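Truvport

Truvport is a hearing-device manufacturer based in Todton. It designs and assembles behind-the-ear aids for adults with mild to moderate hearing loss and sells them through high-street audiologists. Its shares are traded on a regional growth market, where it was admitted under its present name after the merger of two smaller firms, Lolteo and Perić.

Lolteo made moulded earpieces to order. Perić held the rights to a feedback-control circuit developed by the engineer Lejla Stojanovska, who became technical director of the combined company. The terms of the merger gave Perić shareholders 3 new shares for every 12 held.

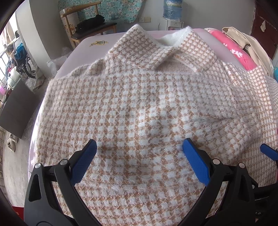 2 min read

The admission raised money for a second assembly line, which opened in June of the following year. Output of the first model, the T12, reached 3810 units in its opening year of sale. Returns were high at first owing to a fault in the battery door, and the part was redesigned by Stojanovska's team.

Truvport has 89 employees. Assembly, testing and repair are carried out in Todton, while the earpiece workshop remains at the former Lolteo premises. Yung-ching Poon has been chief executive since the merger.

Trading in the shares has generally been thin. The company pays no dividend and reports its results twice a year. A proposed supply agreement with a public health buyer lapsed before signature, and the price fell sharply on the day of the notice. A later tender, for replacement tubing and domes only, was won.

See also: Bone conduction; Ear mould; Feedback suppression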